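Ticket: listing photos vanish after renewal
Opened Jan 15, 2020
Shop: Flirthorpe Handmade
Status: waiting on Trideo

Renewed 12 listings last night, main photo gone on 4 of them. Titles and tags fine. Prices fine. Just a gray square where the photo goes. All one of a kind pieces so I can't reshoot, two are already wrapped.

Tried so far:
- logged out, back in. same
- other browser. same
- re-uploaded from phone. shows for a minute then gray agian
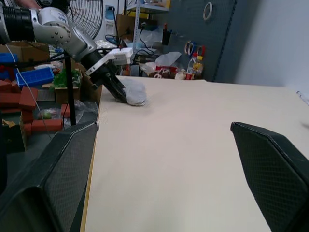 Table.

Update: support says file names over a certain length get dropped on renewal. Mine are long, I put the whole item title in. Renamed one, renewed, still gray. So no.

Update 2: might be the Pirnow import. The 4 bad ones all came over from my old Pirnow shop in April, the other ones I listed by hand. Item 186 (Lazaridis button wreath) is the worst, lost the variations too.
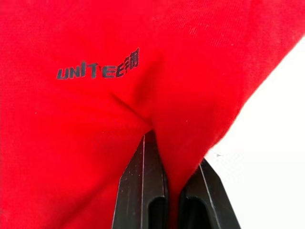
Size limit is not it either. Set everything to 500 KB, no change. Also the thumbnail crop is off on anything that loads, it grabs the middle and skips the rest. With the red knit one that means all fabric and no UNITEE lettering, as that sits upper left. Seperate bug? Pls tell me if I need a new ticket.

Need 186 back up first. Rest can wait.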